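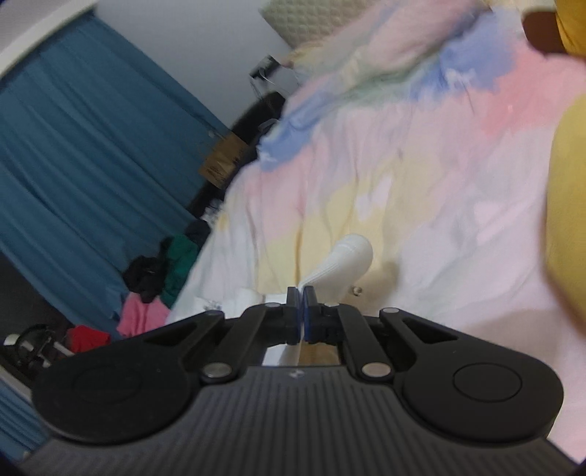

Home > Guides > Stirnura Locator > Section 4

4. Setting up missing person alerts

Print this page | E-mail this page

Use this section to set up alerts for a family member who may wander or lose their way. You need the Stirnura pendant, the base station and the Gistance app.

1. Charge the pendant until the light stays green. A full charge lasts 50 hours.
2. Open the app and select People, then Add.
3. Enter the wearer's name, height, hair color and any medicines they take. Police will ask for these details first.
4. Add at least two contacts. The first contact gets the call, the others get a text message.

Note: The pendant reports its position every 12 minutes. In Search mode it reports every minute, and the battery runs down much faster.

5. Select Home Area and drag the circle until it covers the house and yard.
6. Carry the pendant outside the circle and wait for the alert.

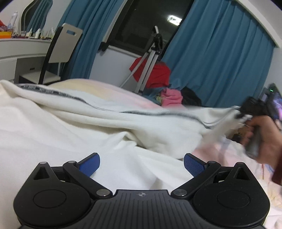
7. If no alert arrives, check that Notifications is switched on and repeat step 6.

CAUTION: The pendant does not call the police. If the wearer is missing, call 911 right away - do not wait for the next position report.

CAUTION: Positions may be off by about 87 feet indoors or near tall buildings. Search nearby sheds, garages and parked cars too.

8. Save the Last Seen report as a file. It can be sent to an officer from the Share menu.

Previous | Contents | Next

Comments (2)

Boglárka Bíró: Step 6 took two tries for me. The circle was too big and covered the neighbor's lot.

Theerawat Thongsuk: Does this work with the older Dondby base station? Mine shows error 497 after step 4.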